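Nusby Home Robotics Practice Group
Minutes, 2023-12-30
Bronstead office, small meeting room

1. Previous minutes
Approved with one correction: the October draft has 25 clauses, not 24.

2. Speed near people
Arrieta site asked for a higher arm speed when the kitchen is unoccupied. Not agreed. The limit stays at 10 inches per second until the Prallari test report is in.

3. Work around sinks and outlets
Long discussion. Agreed wording for clause 14: "Before a task starts, the operator notes every outlet and plugged-in cable within reach of the arm." Glass on open shelves to be noted too - jars and bottles both. Cabinet doors may be left open during a task only if the operator has recorded them as open. 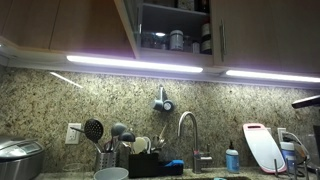 Item 3: kitchen counter with sink area, outlets and open upper cabinet.

Bronstead asked whether under-cabinet lights should be on or off. Either is allowed, but the setting goes on the task sheet.

4. Logs
494 task sheets received so far, around 900 expected by the close of the trial. Sheets with no operator initials will be sent back.

5. Actions
Nusby - circulate clause 14 as amended.
Arrieta - resubmit the speed request with stopping distances.
Prallari - send test report.

Next meeting to be set by email.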